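Trorska Opens Winter Round of Home Table Loans for Families Learning and Working at Home

OBEIDAT, January 27, 2021 – Trorska, the neighborhood furniture lending library, is very happy to share that its winter round of home table loans is now open to every household in Obeidat and the nearby Tasura district. Anyone who has been balancing a laptop on the ironing board, or doing fractions with a child on the arm of the couch, is warmly invited to get in touch.

The loan program began last spring with a handful of donated desks and a borrowed van, and it has grown a good deal since then. To date, 819 households have taken home a table, a desk or a set of chairs, and 361 of those loans went to families with children in grade school. Many people have written to say how much easier the day goes when there is one steady spot in the house for getting things done, and we have read every one of those letters with great pleasure.

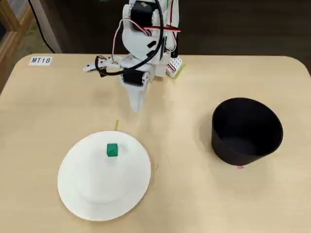

For the winter round, Trorska has set aside 120 tables in three sizes, from a narrow one that fits under a window to a full family table that seats six. All of them have been sanded, tightened and given a fresh coat of clear finish at our workshop on the east side of town. Loans run for six months and can be renewed once, and there is no charge for households that live within the delivery area. Families who would like to keep their table at the end of the loan may do so for a small fee, which goes straight back into screws, sandpaper and gas for the van.

We are also delighted to be working this year with Gokico, the Tasura lumber yard, which has given enough board to build new tabletops all the way through the spring. Gokico has been a good neighbor to us from the start, and its staff have been generous with their advice on everything from warped boards to wobbly legs – of which we have seen plenty!

Deliveries will begin in the first week of February. Our drivers will wear masks and leave each table at the front door or in the entry hall, whichever the household prefers, and assembly instructions come taped to the underside. Most tables go together with a single wrench, also included, and we do ask that the wrench come back with the table.
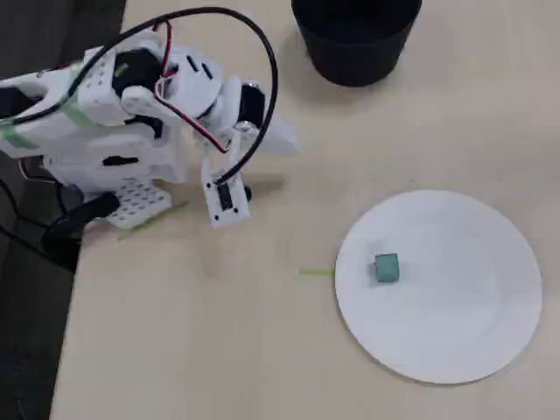

How to Request a Table

Requests can be made by phone or by dropping a form in the green box outside the Trorska workshop. Please tell us how much floor space you have and whether there are stairs. Forms are available in English and Spanish.

About Trorska

Trorska is a nonprofit furniture lending library serving Obeidat and Tasura. It keeps more than 700 pieces in its collection, nearly all of them donated by local families, and accepts clean, sturdy furniture year-round by appointment.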